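About us

Hello, and welcome to Bosar! We are a small hair accessories shop with a workroom behind it, and we love clips, slides, bobbles, claws, bands and all the other little things that end up at the bottom of your bag.

How we began

Bosar started at 38 Prusitz Lane, in a front room with a folding table and one shelf. We had been making beaded slides for friends and selling them at school fairs, and a shop on the lane came free one January. It had a leaky window and a lovely old counter. We took it, fixed the window (twice) and kept the counter, and it is still where we wrap your parcels.

The first thing we ever stocked that we didn't make ourselves was a tray of claw clips from Asico, the wholesaler two streets away. They went so quickly that we walked back for more before lunch. Asico still supplies most of our plain claws and everyday elastics, and they put up with us opening every box to check the springs.

Then came Hauksdóttir, a tiny bead studio whose work we had admired for years before we were brave enough to write. Their beads have a depth of colour that we have never managed to find anywhere else - the plums and dark greens especially. We use them in our own ponytail holders and they turn up on the more dressed-up slides too.

What we make and what we sell

We now have 631 different pieces in the shop, counting every colour separately. That sounds like a lot until you try to find a navy bobble that really is navy and not black! People come in with a school jumper or a bridesmaid's dress over their arm, and we lay things out on the counter next to it until something looks right. It is our favourite part of the job.

The everyday drawer is the busiest. It has thin elastics, thick elastics, kirby grips in several browns, and the coiled spiral ties that look like old telephone cord. We get asked about the spirals more than anything else. They are kind to thick hair, they don't leave such a sharp dent, and if yours has stretched out of shape you can drop it in a mug of hot water and it will usually pull itself back together. Let it cool before you put it in your hair, please.

The dressing-up drawer is where we lose track of time. Long barrettes with stones, bows, flowers, gold claws, chains, beads on loops. We make a good half of these in the workroom, wiring and stitching by hand, and the rest we choose piece by piece. If a clip pinches, slips or snags when we wear it for a day, it doesn't go in the drawer. All of us have worn some very sparkly things to the post office in the name of testing.

Mending

We mend! Bring us a barrette with a missing stone, a bow that has come away from its clip or a beaded tie that has lost its loop. We keep a big jar of odd stones and beads and can nearly always find something close. Small mends cost £2, and we do them while you wait if the shop is quiet. Snapped claw clips are harder. If the spring has gone we can sometimes replace it, but if the plastic or metal itself has broken we will tell you so and save you the money.

We are also happy to move a decoration you love on to a different fastening. A brooch can become a slide, and a slide that never held in your hair can become a very good bobble.

The Sunday-best box

A few years ago we began running tidy-up afternoons for anybody whose accessories had taken over the bathroom. You tip everything out somewhere flat - a bed is perfect, as nothing rolls off it - and sort it into what you wear, what needs mending and what you would rather pass on. Then what you wear goes into one shallow open box. Just one! We call it the Sunday-best box, though most of what goes in it gets worn on ordinary mornings.

We are very keen on shallow boxes. Deep ones turn into a tangle within days, with the elastics wound round the claws and the small gold things sifting down to the bottom. In a shallow one you can see the lot at a glance and grab what you want with wet hair and one eye on the clock. A bright colour helps too, because you can find it under a towel.

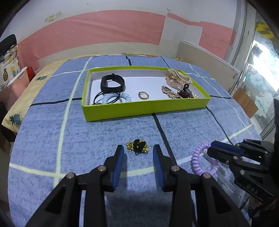 A lime-green box on the bed, with a gold claw clip and a jewelled barrette inside and a lilac spiral tie still out on the cover.

Rings, wristbands and other bits that come off at bedtime are welcome in the box as well. We are not strict. If it lives near your hairbrush, it can go in. Spirals do best lying loose, and anything with beads or a chain likes a bit of room of its own so it doesn't catch on its neighbours.

The afternoons are held in the workroom, and there is tea. Whatever people decide to pass on goes into our swap basket by the door, where you can take a piece and leave a piece. Please give things a wash first.

Parties and school orders

We run bobble-making parties for children aged seven and up. Everybody picks their beads, threads their own and goes home wearing it. We also make sets in school or club colours, and the largest we have done so far was 200 matching bows for a dance show, finished with one evening to spare and ribbon ends all over the floor for weeks afterwards. If you are planning something of that size, do tell us early!

Visiting the shop

We open at 10am and close at 5pm, and the workroom door is usually open too, so put your head round and see what is on the bench. There is one small step at the front. Ring the bell if you have a pushchair or a wheelchair and we will bring out the ramp.

You are welcome to try things on. There are mirrors at two heights, combs that we clean after each person, and a stool for anyone who wants a clip put in properly at the back.

If you can't get to the lane, write to us through the contact page with a photo of your outfit or a note about your hair (fine, thick, curly, slippery, very short) and we will send some ideas back. We read everything, though it can take us a little longer in December, when the counter disappears under tissue paper.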